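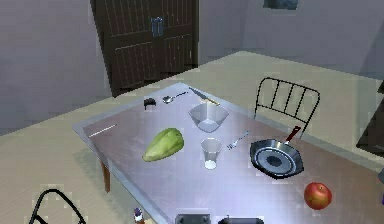

Figure 2. Rendered view of a metal table with a spoon and a knife near its back edge.

Research > Built Environment > Disused Sites
Filed under: Urban Exploration Studies
3 min read

3.2 Access and movement

Visits to the former Grandus brewery and the Wavmont pumping station were coded from 174 trip reports posted to the Fleury forum. Of these, 146 gave enough detail to place each stop on a floor plan. Reports that named a building but no route were dropped. Basements were entered first in most brewery accounts, while roof access at Wavmont came late and was often given up when daylight failed. Groups split up more often in buildings with up to two usable stairways. 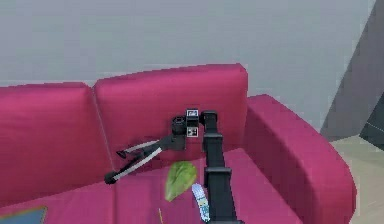 3.3 Coding of hazards

Hazards were entered in Vatinance under a fixed list: loose flooring, open shafts, standing water and poor air. A hazard mentioned twice in the same report was counted once. Where a writer described a floor only as "bad", the entry was marked unclear and left out of the totals.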